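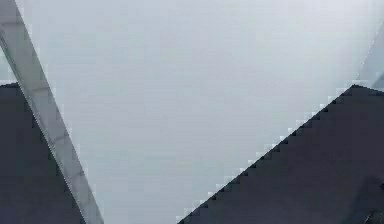
Wrist view in the simulator, fingers partly open, nothing in the grasp.

Hello again everyone, and thank you for all the kind replies over the weekend. I meant to answer each of you separately, but several of you asked the same things, so I hope you won't mind one long letter to the whole list.

On Saturday a member of the Plirville list wrote:

> We are choosing between the Hung two-finger gripper and the
> Zaltby one for our small arm, and we can only afford to buy
> one of them. Has anybody run the two side by side, even just
> in simulation? I am mostly worried about whether the wrist
> camera sees enough once the fingers are in front of it.
> Our objects are small household things, nothing heavy.

Well, I have run both now, and I have opinions! I set up the same arm model twice, same controller and same camera settings, and swapped nothing except the gripper on the end. Each one got 298 tries at a mixed bag of small household objects. The Zaltby came out ahead on flat things lying on a cloth, and the Hung was nicer on anything with a bit of height to it. I don't want to make more of that than it deserves -- the friction values in my setup are guesses, and I changed them once early on and had to throw out a whole evening of runs (my own fault for not writing down the old ones).

The camera question is the one I'd really like to spend time on. With a wide, flat finger and the camera mounted close behind it, you lose a good part of the lower view to the fingers themselves, and what remains is a V that opens toward the top. At low resolution the finger edges go all stair-steppy too, and if your software is looking for edges it will find plenty of them there and be very pleased with itself. I ended up masking the fingers out before doing anything else with the wrist picture. The mask has to follow the gripper opening, so I made 13 of them, from closed to fully open, and let the controller pick the nearest. It's not elegant but it has held up fine.

The other thing I'd say is to keep a second camera looking at the room if you possibly can. The folks in Pleston talked me into this last year and I grumbled the whole time, and they were right.

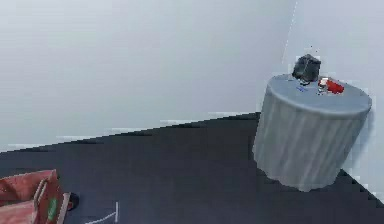 Do I need to match the resolution of the two cameras before I compare grippers?
They can be different, as long as each camera keeps the same settings for every gripper you test.

What I like about a wider view is that it tells you what the wrist camera is going to struggle with. A pale gray cloth on a round table against a pale gray wall is about as unfriendly as it gets for finding where the table ends, while a small red thing lying on that same cloth is easy to pick out by color alone. If I only had the close view, I'd be blaming the gripper for misses that belong to the camera.

As for the controller, I stayed with plain position control for both grippers and capped the closing speed. I did try force control on the Hung for a while, and it may well be better, but I couldn't get it to behave the same way two days running and I didn't trust the comparison any more. If somebody here has it working with the Hung, please write in, I'd be so glad to see your gains.

My log has 1,719 lines in it at the moment and is a terrible mess, but I'm happy to send it to anyone who wants it once I've put proper headings on the columns. Give me until September -- I'm slow at that sort of thing.

Warm wishes from Plirville, and do let us know which one you end up buying.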